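Keep the Old Floors

When I moved to Dindumcombe, the first thing my landlady told me was the age of the floor. She did not know the age of the roof or of the pipes, but she knew the floor. I thought it was strange. Now I think she was right.

Each July some houses in our street are renovated, and each July the old floors go out in bags. The new ones are pale and without any mark. A neighbor paid 1,825 dollars for his, only for the hallway. He is happy, and I do not want to spoil it for him. But I ask myself what was wrong with the old one.

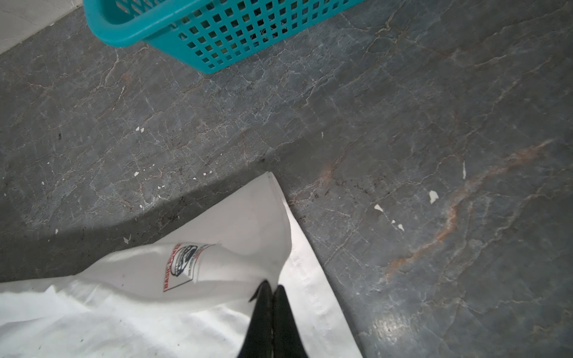
The sellers say that a dark floor makes a room small. Maybe it is so. My grandmother's kitchen was small and dark, and nineteen people ate in it at weddings. Mitsuko Ishida, who had the tile shop Tukwood before she retired, told me that customers almost never asked her how to repair something. They asked how fast it could be covered.

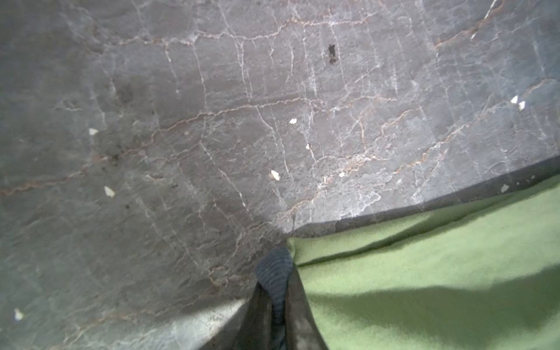
White and rust-orange veins in dark gray stone.

I am not against new things. I only wish that the town would ask for a waiting time of 2 months before a sound floor is removed. In this time a person can wash it well, live on it, and invite one friend with an honest opinion. Many would still call the builder, and I would not argue with them.

June 4, 2019

19 shares | 2 comments

Related
Jurčo: A Bakery Without a Sign
Why I Still Mend My Curtains
The Slow Bus to Pusus

Contact | Copyright | Back to top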